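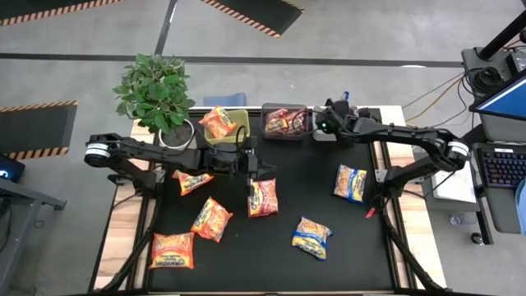 4. Sorting Packet Noodles into Bins

4.1 General

Packet noodles arrive at the Sarkstead stockroom in mixed cartons and must be separated by wrapper color before they are shelved, counted, or issued. This section covers the preparation of the Histier worktable, the placement of the bins, the sorting of the packets, and the closing of the bins at the end of a batch. Three bins are used, set in line along the back edge of the table, with the yellow-green bin at the left, the dark translucent bin in the middle, and the whitish translucent bin at the right. Loose packets are laid out on the black surface in front of them. Red and orange packets are assigned to the middle bin, and blue and yellow packets to the right bin. The left bin is the check bin, and any packet may be placed in it, whatever its color.

Sorting is by wrapper color only. Flavor is confirmed later, at the shelf, under Section 6. A packet whose flavor name cannot be read is still sorted by color unless one of the conditions in 4.5 applies.

4.2 Before You Begin

Have the following ready:

Three clean bins, one of each type named in 4.1
One carton of mixed packets
A dry, lint-free cloth
Batch sheet, Form 2167
Doãn bin labels, in the size marked "Small"
A pen with permanent ink

Wash hands and dry them fully. Remove rings and bracelets that could catch on a wrapper. Food and drinks for personal use must be kept off the worktable and off the shelf directly beside it.

NOTE: Cartons of cup noodles and cartons of loose dried noodles are not handled at this table. See Section 5.

4.3 Preparing the Table

1. Clear the black surface of all items left from the previous batch, including labels, tape, and carton scraps.

2. Wipe the surface with the dry cloth from back to front. If seasoning powder has been spilled, lift it with a barely damp cloth first and allow the surface to dry completely.

3. Wipe the wood-grain panels at the left and right sides. Do not use abrasive pads on them.

4. Check the floor on all sides of the table. Flattened cartons and plastic wrap must be taken to the recycling point before sorting begins.

5. Set the bins along the back edge in the order given in 4.1. The bins should stand square to the edge with their bases flat on the surface.

6. Apply one Doãn label to the front of each bin. Write the batch number on the label after it has been applied. Labels written in advance are often placed on the wrong bin.

CAUTION: Do not stack one bin inside another while either contains packets. The blocks of dried noodles will break, and the damage may not show through the wrapper.

4.4 Laying Out and Sorting the Packets

1. Place the carton on the stand beside the table. Do not place it on the black surface.

2. Open the carton by hand or with the blunt opener. Blades must not be used on the top seam.

3. Read the packet count printed on the carton and enter it on Form 2167, line 1. The standard mixed carton from the Fukness depot holds 112 packets. If the printed count is different, enter the printed count and mark the box headed "Nonstandard."

4. Take a small number of packets from the carton and lay them on the surface, printed side up. Packets may lie at any angle, and there is no need to straighten them. They should not be heaped.

5. Leave a clear strip between the nearest packets and the bins so that each packet can be lifted without dragging it over the others.

6. Pick up one packet at a time. Hold it by the body or by the crimped end, using light pressure. Do not pinch the center of the packet.

7. Look at the main color of the wrapper and place the packet as follows:

Red, orange, or red and orange: middle bin
Blue and yellow: right bin
Any other color, or any doubt: left bin

8. Lower the packet into the bin and release it. Packets must not be dropped from above the rim or tossed from the front of the table.

9. When the surface is clear, lay out the next group and repeat steps 4 through 8 until the carton is empty.

NOTE: The brand name is not a guide to the correct bin. Lettering such as "Maruchan" should be disregarded at this stage, and the packet placed by its wrapper color.

NOTE: Some wrappers have a colored band behind the brand name. The band does not determine the bin. A packet that is mainly blue and yellow goes to the right bin even when other colors appear in the picture of the noodles.

4.5 Using the Check Bin

A packet must be placed in the left bin when any of the following is found:

The wrapper is torn, punctured, or open at the seam
The wrapper is stained or feels damp
The noodle block is broken into loose pieces
The date code is missing or cannot be read
The wrapper color does not match either of the assigned groups

Do not attempt to reseal an open packet with tape. Do not remove a packet from the check bin once it has been placed there, even if the reason for checking appears to have been a mistake. The contents of this bin are reviewed as a group when the batch is closed.

Creases and a crinkled surface are normal for this type of wrapper and are not grounds for checking.

CAUTION: A packet from the check bin that contains loose seasoning powder may affect persons with food allergies. Place it in a clear bag before it leaves the table, and wipe the surface before continuing.

4.6 Filling Limits

Packets may settle in any position inside a bin. They need not be stood on end or arranged in rows. The following limits apply:

1. Stop filling when the pile reaches the rim at any point. Packets should not be pressed down to make room.

2. A packet that comes to rest leaning over the rim is to be moved fully inside the bin before the bin is carried. It may be left as it is while sorting continues, provided it is not likely to fall.

3. If the middle or right bin fills before the carton is empty, remove it to the holding shelf, write "1 of 2" on its label, and set a clean bin of the same type in its place. The replacement is labeled "2 of 2."

4. A full check bin must be reported to the stockroom desk. Sorting of that carton stops until the desk has given instructions.

The holding shelf has a clear depth of 400 mm. Bins must sit entirely on the shelf, with no part of the base past the front lip. Keep 300 mm of open space between the top of a filled bin and the shelf above it.

4.7 Closing the Batch

1. Confirm that the carton is empty by lifting each of the inner flaps.

2. Check the black surface and the floor beneath the table for stray packets. A packet found on the floor goes to the check bin.

3. Count the packets in each bin and enter the results on Form 2167, lines 2, 3, and 4.

4. Add the three counts and compare the total with line 1. If they do not agree, count the bins a second time in reverse order. If they still do not agree, enter both totals and take the form to the desk.

5. Move the middle and right bins to the holding shelf and the left bin to the desk.

6. Flatten the carton and remove the old label from any bin that is to be washed.

Completed forms are filed by batch number and kept until the stock review in February. Sheets with crossed-out entries are acceptable if the original figure can still be read. Correction fluid is not permitted.

4.8 Care of the Bins

Wash the bins in warm water with a mild detergent, rinse, and leave them upside down to dry. Translucent bins should be held up to the light after washing, and any that show a crack must be withdrawn. Label adhesive may be softened with warm water and rubbed off with a cloth. Do not scrape it with a metal tool.

Replacement bins are requested from the stockroom desk by color and position. If an exact match is not in stock, the position may be left unfilled and the batch postponed. A bin of another color must not be substituted without a written change to 4.1.

Section 4 last revised 14 Oct 2023.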